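4.3 Recording demonstrations with the two-arm cell

Read section 4.2 (homing and joint limits) first. The steps below assume that both follower arms have been homed since the last power cycle and that the Skotero recorder is running on the host computer.

4.3.1 Before you start

1. Check that the emergency stop is released and within reach of the operator's chair.
2. Place the leader arms in their cradles. The software will not engage the followers if either leader is outside its cradle at start-up.
3. Open the task sheet and read the task line aloud to the second person, if there is one. The wording on the sheet is the wording stored with the recording.
4. Set out the objects listed on the sheet. Their exact positions are up to the operator, but every object must lie within reach of at least one arm.
5. Leave clear floor under each gripper for the engage movement.

CAUTION: The followers move to match the leaders as soon as you press Engage. Keep hands out of the cell from this point until the status lamp shows white.

4.3.2 Engaging the arms

1. Lift both leaders from their cradles and hold them in roughly the pose shown on the status page.
2. Press Engage once. The followers travel to the leader pose at reduced speed. This takes up to four seconds.
3. Wait for the second tone. Full speed is available after it.
4. Open and close each gripper once. If a follower gripper lags or stops short, release the arms and repeat the gripper calibration in section 3.6.

Note: If the start-up pose differs too far from the follower pose, the recorder shows code 251 and stays disengaged. Return the leaders to their cradles and start again from step 1.

4.3.3 Recording an episode

1. Press the left pedal to begin. The counter on the status page starts to run.
2. Carry out the task at an even pace. Short pauses are acceptable – anything longer than three seconds should be avoided unless the task calls for waiting.
3. When both arms work over the same part of the floor, move one and hold the other. Bring the second gripper in from behind or from its own side, never across the top of the first forearm.
4. Finish with both grippers open or holding what the task sheet says they should hold.
5. Press the left pedal again to stop, then mark the episode Keep or Discard.

Small, flat items need the most care in two-arm work. Booklets and cards offer little height to grip, and the usual approach is to steady the item with one gripper while the other slides it or lifts an edge. Lower the wrist slowly over the last few centimetres, and watch the wrist angle as well as the fingertip height.

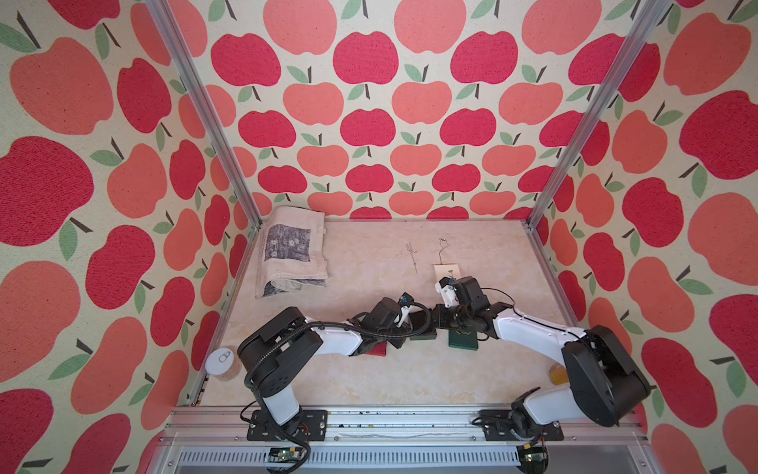
What should I do if the two grippers touch during an episode?
Light contact can be left in the recording, provided neither arm faults and the task continues normally. If either arm stops, jolts or loses its object through the contact, stop the episode and mark it Discard.

Contact events are logged with a time stamp in the episode file. They do not need to be entered by hand, and the operator should not try to correct for them by repeating a movement within the same episode.

4.3.4 Resetting between episodes

1. Draw both leaders back until the grippers are clear of all objects.
2. Press Release. Both followers hold position.
3. Return the leaders to their cradles and wait for the status lamp to show amber before reaching in.
4. Rearrange the objects. Change at least the position of the main object and the angle of one other.
5. Check that no cable has been drawn under a forearm or caught on a base plate.

CAUTION: Amber means the arms are holding, with motor power on. To clean the cell or to work on the wiring at the bases, switch off at the wall first.

4.3.5 Number and length of episodes

Record 100 kept episodes for each line on the task sheet unless the sheet gives another figure. The recorder closes an episode by itself at 2000 samples, and an episode closed in this way is marked Discard. If this happens often with one task, ask for the task line to be split.

Motor housings warm up with use. After about 40 minutes of continuous recording, release the arms and let them rest for ten minutes. Code 809 means that a shoulder motor has passed its temperature limit. Recording on that arm stays locked until the code clears.

4.3.6 Saving and transfer

1. Press Close Session. The recorder checks each kept episode for missing samples.
2. Enter the operator's initials and any remarks. Remarks on awkward grasps are useful; remarks on discarded episodes are optional.
3. Leave the host switched on until transfer is complete.

Sessions recorded under the older Plukov file layout can be opened but not added to. For conversion, contact Innes Hepburn at Tindia support and quote the session name as it appears in the list.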